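September 2023

Up before the alarm again and sat in the kitchen with the back door open, which I shan't be able to do for many more mornings. There was a mist over the allotments and somebody's cockerel going on and on. I had meant to write last night and fell asleep over the seed catalogue instead, so there are two days to put down and I shall probably get them muddled.

The plums first. The old tree at Lanstead has outdone itself. I went over with the big basket and the blue bucket and filled both without moving the ladder, and Johanna came out in her slippers and told me to take as many as I could carry, as she has no more room in the freezer and has gone off crumble. We sat on the wall and ate them warm and talked about her mother, who is much the same, and about whether she ought to sell the house. I said not before another summer. I had no business saying it really, but she seemed glad to be told. She gave me four jars with proper lids, and a cutting from the white geranium wrapped in wet newspaper.

So yesterday was jam. I used the Pollerano recipe, the one Rasa copied out for me in March on the back of a concert programme, with 1000 grams of stoned fruit and rather less sugar than I am used to. You leave it standing with the lemon peel for 40 minutes, and then it wants 55 on a low heat, and you are not supposed to stir it much. I stirred it constantly. It set beautifully all the same, a deep cloudy red, a little sharp at the back of the throat, and I had it on toast for supper and then again for what I suppose was a second supper. The kitchen floor is still tacky by the cooker and I have washed it twice.
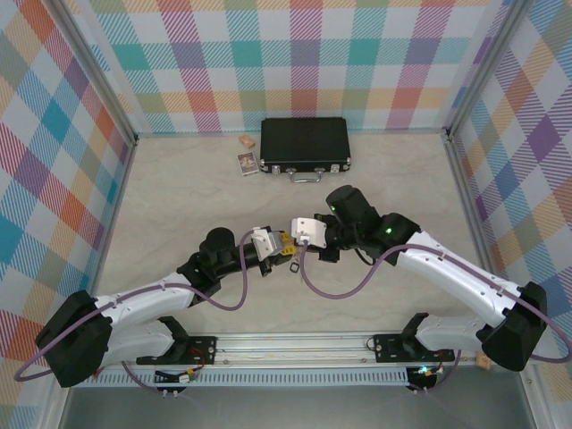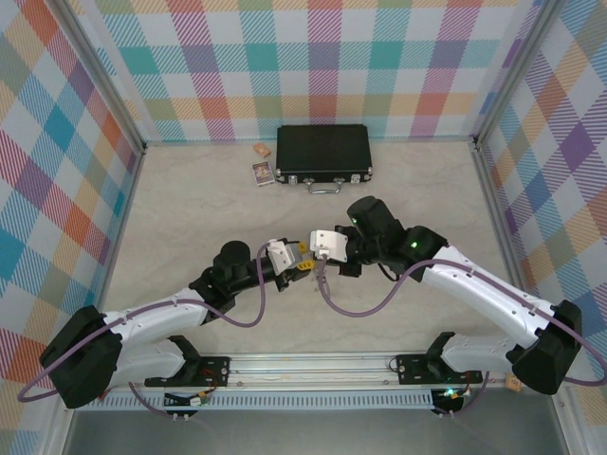
Plaid on the walls and a pale floor in these first two.

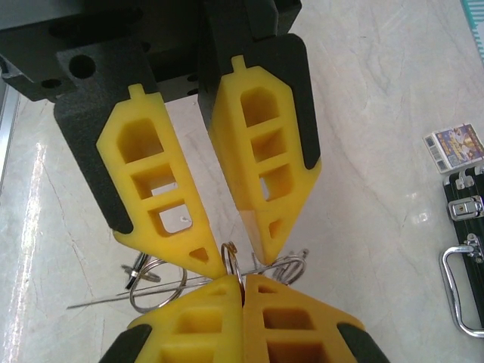
Later, after supper

Walked down to Umholm in the afternoon to post Rasa her jar. The woman at the counter weighed it and shook it next to her ear, and asked me what was in it, and then we had a long talk about damsons with three people waiting behind me. I do hope it gets there in one piece. I packed it inside a woolly sock, one of the pair from Ehlers that shrank, and put the other sock in too so that she has something to wear out of it, although her feet are bigger than mine and always were.

I came home by the river path as it was so mild. The blackberries are nearly over on the sunny side but there are plenty still red under the bridge, and I saw a heron standing in the shallows looking thoroughly fed up. I stood and watched him until my knees began to complain. It put me in mind of Dad, waiting for the bus in his long grey coat, and I was a bit weepy for the next stretch, and then all right again by the stile.

There was a letter on the mat from the dentist and nothing else. I have put the geranium cutting in a pot on the bathroom windowsill, where the last one did so well, and given it a talking-to. The shed door has dropped again and wants planing along the bottom, and I must remember to ring Johanna about her ladder, because I walked off without putting it back and it is still leaning in the plum tree for anyone to climb.

Must also buy labels. I have been writing on the lids in pencil and can't read a word of it. Bed now, with the window open and the heavy blanket on.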